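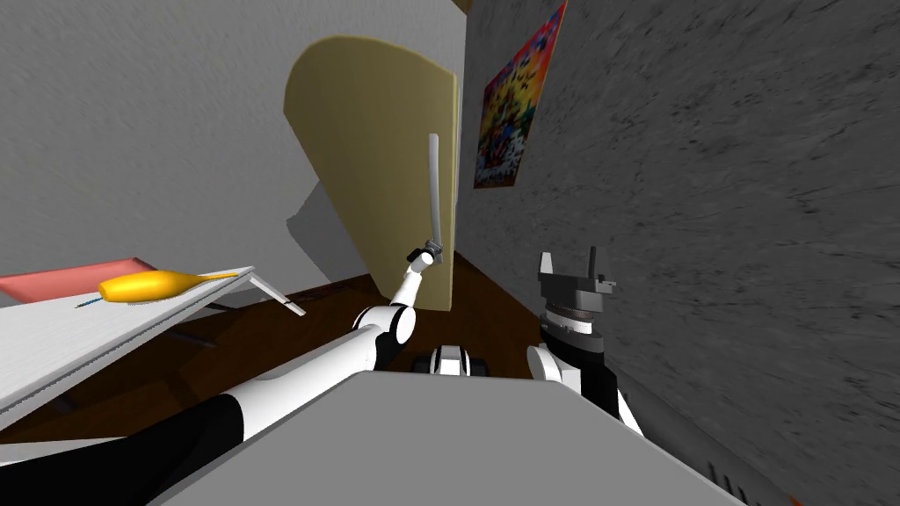

Left gripper holding the thin rod, right gripper open

Ticket 608: Fixture list showing wrong kickoff times
Status: Open
Opened by: Paweena Wannasri, Modmont club desk

Hi Bilal, thanks so much for getting the July table sorted, everyone here was thrilled! One more thing, I'm afraid. Our away match at Nassar shows a 3:00 pm kickoff on the Restum app but 4:00 pm on the website, and I've had parents calling all morning (lovely people, but worried about the bus).

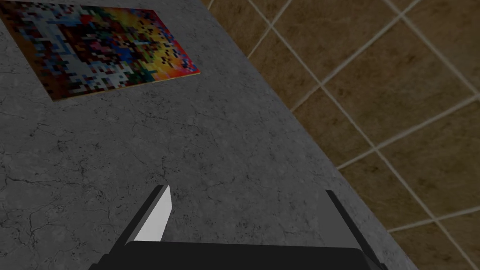 I tried logging out and back in, then cleared the cache on my phone, and it still says 3:00. The other under-15 matches look fine to me.

Reply from Bilal Ghanem:
Hi Paweena, so sorry for the runaround! Match 328 was entered with the wrong time zone. I've fixed the entry and started a fresh sync, so please pull down to refresh and let me know what you see. I'll keep the ticket open until I hear from you.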